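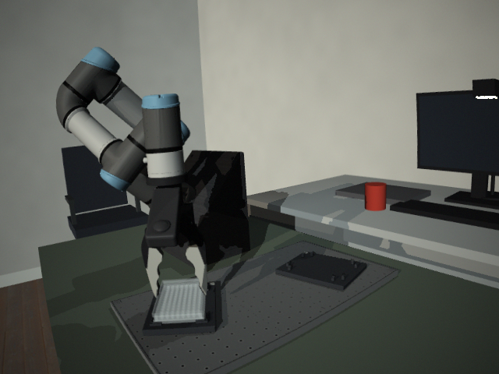
From: Jawad Cheema
To: lab-automation list
Date: 2026-03-19
Subject: Re: plate transfers at Konddale, staffing

Afroza Pathirana wrote:
> Once the arm takes over plate transfers, who covers the
> evening shift? The techs are asking whether it goes away.

The evening shift stays until June. After that one tech covers it, on call, for jams and misplaced plates. The others move to assay prep on days.

Manual transfers ran to 924 plates last month. The arm gets the holder-to-holder moves first. Sealing and labeling stay by hand.

Two open items:

Everyone on the bench needs the 14-page recovery procedure before they restart the arm alone.

Wrist complaints from pipetting are a separate matter. The arm doesn't pipette.

Jawad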